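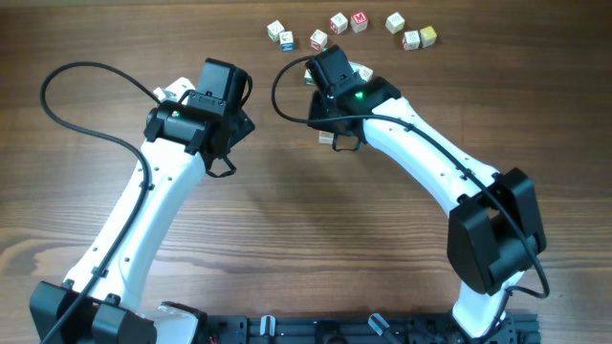

Both arms over the table, with the letter blocks near the far side. The bright red one has a white M on it.

Two Arms and a Pile of Letters: Pages from the Baird Robotics Club

Welcome to our club gallery! We've meant to put this page together since January, and as usual the building and the wiring and the long talks over snacks got in the way (we are very good at the long talks). Families have been asking what goes on in the back room every Monday after school, so we thought we'd start with the project that has swallowed most of our year, which we call Jorari. It's a spelling project. The idea is that two arms share one table and one heap of wooden letter blocks, and between them they put a word together in a line.

It sounds simple when you say it quickly. The students picked it because the younger kids at the Baird open house always go straight for the letter blocks, and wouldn't it be lovely if a robot could spell their names? We still think so. For now we are sticking to very short words, and we've learned to love the ones with only three letters.

A few notes to go with the picture, for those of you who like the details as much as we do:

The two arms are mounted on one black rail, and they lean in toward each other over the table. Getting them to share the middle politely has been a project all its own. The rule the students settled on is that one arm waits while the other reaches, and they wrote it on the whiteboard in very large letters.

The cables are clipped along the white links, with a loop left near each wrist so there's some slack for turning. Our cable team spent 6 meetings on that job and would like it known!

Those green lights on the wrists have become everybody's favorite part, and our newest members greet them when they come in.

We keep a log of every practice pick, and the students just passed number 349. Their best afternoon so far had 71 good ones, and the cheering could be heard down at the gym. The plan for spring is a word with 5 letters, and the vote is currently leaning toward "robot," though "pizza" has a loud following.

More pictures will go up as the line of blocks gets longer. If you'd like to visit, come by any Monday, and please do bring snacks.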